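Progress report: Grallach Community Kitchen, tableware and serving area
Prepared by Clem Halliday for Nkechi Shehu, Belia Fund

Period covered: March to June

This is the second of two reports due under the grant. The first dealt with the sink and the shelving, both finished and paid for. This one covers the replacement of the disposable cups and the work on the table where cups are set out before the midday meal.

Cups

We stopped ordering paper cups in April. The old stock ran out on a Tuesday two weeks later, and everything served since then has gone out in reusable plastic. We bought 60 cups from Amadi in mixed colors. At the end of June we had 55 in use. The others cracked or went home with people, and we have not replaced them yet.

Suleiman Omoregie asked for colors so that children could keep track of their own cup through the afternoon. That has worked well with the older children and less well with the under-fives, who swap. Parents have asked for names on the cups. We tried a marker pen and it did not survive the dishwasher.

Table

The serving table used to have a patterned oilcloth on it that was hard to get clean along the seams. We took it off in May and changed to a plain dark gray cover. Cups go on it upside down, with space left between them so they can be picked up one at a time.

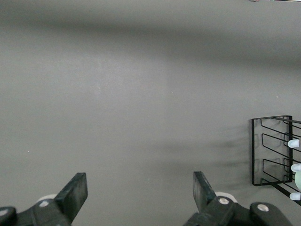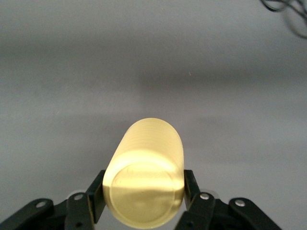
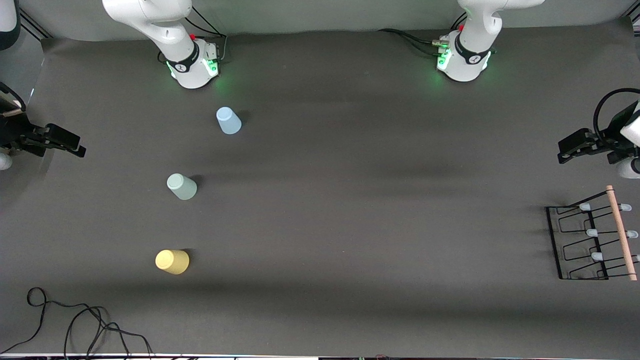
Plastic cups and the gray table surface, June

The plain cover shows crumbs and lint more than the old one did, so it gets wiped before each setting as well as after. Yaryna Stelmakh has added this to the opening checklist. It takes very little time, but it was being missed on busy days before it was written down.

Spending

The cups came in under budget. The table cover cost more than planned - the first one we ordered was too short and the supplier, Puseneo, would not take it back once it had been unfolded. We have kept it for the small table in the hall. Of the 1,000 set aside for tableware, everything is spent except the amount held for replacement cups.

Still to do

We have 4 drying racks on order and expect them in July. Until they come, cups are dried on towels by the window, and this slows down the second sitting. Siobhán Ní Mhurchú is also getting a price for a lidded storage crate, as the cups are currently kept in the cardboard boxes they were delivered in.

We would like to carry the replacement money over into the next period. Please let me know whether that needs a separate form or whether a note in this report is enough. Receipts are in the shared folder under the same headings used here.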